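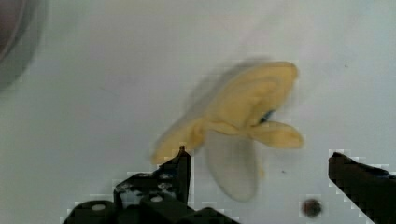

The fruit part of the Prondton Kitchen Program is now running in both sites, and this report covers the work from the start of the school term until 02/02/2020. The grant from the Flarik Fund pays for the fruit, the small equipment and the hours of the two kitchen assistants. We decided to begin with bananas, as the children know them and they do not need a knife to be opened. The peel is a good first lesson: it comes away in wide yellow flaps like petals, with the pale flesh hanging free from them, and when there is a small dark mark on the peel we can talk about whether it is only the skin or also the fruit. From this first lesson we go on to slicing, mashing and cooking.

**Participation**

In this period 219 children took part in at least one session. At the Zinley site the groups were full from the first session. At the Grabowska Street site we had free places for some time, mainly for the reason that our letter to parents went out too late. After the second letter the places were taken, and we have now 51 children on the waiting list for the next term. I would like to discuss with you if a part of them can be accepted earlier.

**What we did in the sessions**

Every session has the same order. The children wash hands, put on the apron, choose their fruit and prepare it at the table with an adult near them. After that we eat together and clean the table. The younger groups stayed with peeling and breaking by hand. The older ones used the table knives and made banana porridge, pancakes and a simple cake without added sugar.

We learned that ripeness is more important than we wrote in our plan. When the bananas are too green, the peel is tight and the small children pull until the top is crushed. When they are too soft, the fruit breaks in the hand and some children do not want to touch it. Our assistants now sort the delivery in the morning -- firm fruit goes to the slicing groups, yellow fruit to the peeling groups, and the soft fruit is kept for baking. With this order we throw away much less fruit than in the first sessions.

A second topic was the brown spots. Many children refused a banana with a spot on the skin. We started to open such bananas together with the group and to look at the inside before anyone says yes or no. I do not want to promise too much here, but the assistants at Zinley report that fewer children now ask to change their fruit.

**Peels and waste**

In the application we promised that the peels will not go in the general waste. At Zinley they are collected in a bucket with a lid and go to the school garden. At Grabowska Street there is no garden, and the composting partner we had planned has stopped its service. We are looking for another solution. Until this is found, the peels of this site go with the city food waste, so the promise is only partly kept.

**Staff**

Gwenllian Griffiths joined us as lead assistant and she has rewritten the session cards. They are now shorter, with large letters, and each card fits on one page. The second assistant has finished the food hygiene course. There was one change in the cleaning schedule, because the tables at Zinley are also used for lunch and must be free earlier than we believed.

**Budget**

Spending is inside the approved budget. The fruit line is a little lower than planned, and the line for small equipment is higher -- we had to buy more cutting boards, and the first aprons were too long for the younger children. I ask for your permission to move the rest of the fruit line to equipment for this term only. The table with all amounts is sent separately together with the receipts.

**Difficulties**

- Deliveries to Grabowska Street came late 2 times. On both days we did the session with fruit from a local shop, which cost more.
- The parent questionnaire was too long and few families returned it. A short version is ready.
- Allergy forms are still missing for some children in the newest group. These children take part in the preparation but do not eat with the others until we have the form.

**Next steps**

In the coming months we will continue with apples and pears, where the children need to learn the peeler. This asks for more adults at the table, and we are talking with the Zinley school about help from the older students. The new questionnaire goes out before the spring break. In May we would like to invite you to an open kitchen afternoon, where the children will prepare the food for the visitors. The final time will be sent when the school has confirmed the room.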